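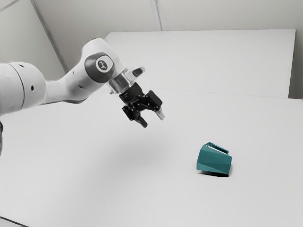
4. First filling and first use

Before you use the Ruveo water filter jug for the first time, please read this section to the end. It takes only a few minutes.

4.1 Wash the jug and the lid by hand with warm water and a little dish soap. Do not put the lid in the dishwasher.

4.2 Take the cartridge out of its bag and hold it under the cold tap for 56 seconds. Small black grains can come out. They are carbon and they are not harmful.

4.3 Push the cartridge into the funnel until you hear a click.

4.4 Fill the funnel with cold water and wait. Pour away the first two fillings. You can give this water to your plants.

Note: One cartridge is good for 149 liters. If your water is very hard, change it earlier. 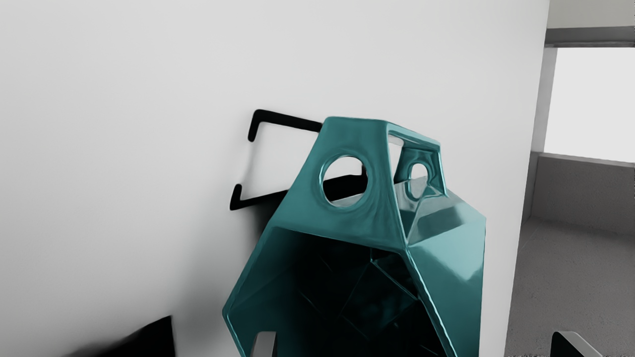
4.5 Choose a place for the jug away from direct sun and away from the stove. The surface must be flat. In a kitchen with light colors it is easy to forget the jug in the corner, so some customers put a thing with a strong color next to it, for example something teal in front of a white surface, and then they remember to refill.

Caution: Never fill with hot water. The cartridge will be damaged and the warranty ends.

4.6 Write the date of the first filling on the sticker under the lid, for example 26th January.

If the water runs slowly after step 4.4, repeat step 4.2 and see section 19.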